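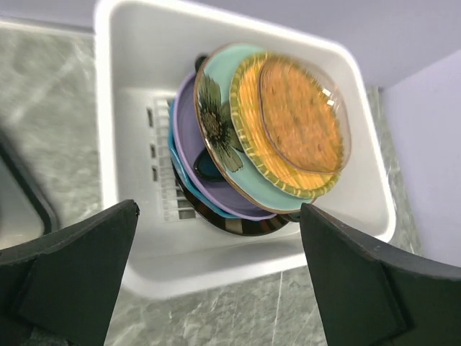 Dish rack on counter, plates upright.

Home | Rentals | Inspections | Contact

KONVILLE UNIT 9, kitchen walk-through, December
Checked by: Tsegereda Negash

Smoke alarm - OK, new battery
GFCI outlet by sink - trips, resets fine
Under-sink shutoff - stiff. Thảo Vương to replace
Extinguisher - tag expired, swap it
Range anti-tip bracket - MISSING, fix frist
Window latch - ok
Water heater strap - 3 screws loose, tightend

Recheck by 5 pm.

We use cookies. Accept | Decline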